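Brusell Wall Finish, Matt
Water-based interior paint for walls and ceilings
Supplied by Skastbridge

Product summary

Brusell Wall Finish is a one-part, water-based matt paint for interior plaster, plasterboard, lining paper and previously painted walls. It is intended for dwellings, offices, corridors and light-use workrooms. It should not be used on floors, window frames, metalwork or any wall that is regularly splashed. For kitchens and shower rooms, see Zabala Wipe-Clean in the same section of the catalogue.

The paint is supplied ready to use. Stir well before and during application. Do not thin, except for the first coat on new plaster (see Preparation).

Suitable surfaces

New plaster, fully dry
Plasterboard, jointed and sanded
Lining paper, firmly stuck
Old emulsion in sound condition
Concrete and blockwork, after Pollus Primer

Old gloss or eggshell must be sanded dull first. Distemper and limewash must be removed or sealed, as the finish will lift from them within weeks.

Preparation

Remove loose material with a scraper. Fill holes and cracks, allow the filler to harden and sand level. Wash off grease with a mild detergent solution, rinse with clean water and leave to dry. Sand dust should be brushed off and then wiped with a damp cloth – a brush alone leaves enough dust to spoil the bond around skirtings and sockets.

New plaster takes a first coat thinned with clean water, 30 parts water to 80 parts paint by volume. Do not use the thinned mix as a finishing coat.

Check the wall under light from one side before opening the tin. Ridges, filler edges and roller marks from earlier work show far more clearly in this light than under a ceiling lamp, and two coats of matt will not level them.
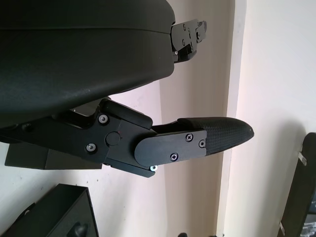 Wall with soft light from the right.

Application

Cut in at corners and edges with a brush and roll the main area while the cut-in band is still wet. A medium-pile roller is correct for most plaster. Use a short pile on plasterboard and a long pile on blockwork. Work from the top down in strips and finish each strip with light strokes in one direction.

Apply two full coats. Strong changes of colour may need a third. Leave the first coat for at least four hours in a ventilated room before recoating, and longer in cold or damp weather. Do not apply when the wall or the air is below eight degrees Celsius.

Touching in is possible for the first few weeks from the same batch. After that, repaint the whole wall from corner to corner. Note the batch code from the lid and keep it with the job papers.

Cleaning and care

Leave new work for two weeks before cleaning. Light marks can be taken off with a soft cloth and plain water. Rubbing hard will polish the surface and leave a shiny patch. Tools wash out in water straight after use; scrape excess paint back into the tin first. Do not empty paint or heavy washings into drains.

Technical data

Type: water-based emulsion
Finish: matt
Coats: two
Recoat time: four hours minimum
Maximum air humidity during use: 80%
Minimum storage temperature: five degrees Celsius
Sample card: 40 standard colours, other shades mixed to order

Ordering

Tins are sold in two-litre and five-litre sizes. Trade orders of 50 tins or more are delivered on pallets and need level access for a pallet truck. Mixed shades cannot be returned. Order enough for the whole room at one time, as separate batches can differ slightly.

The colour card was revised in September. Codes from the previous card remain valid for mixed shades – quote the full code, including the letter at the end.

Trade accounts: Giang Lưu
Technical questions and batch queries: Đức Thái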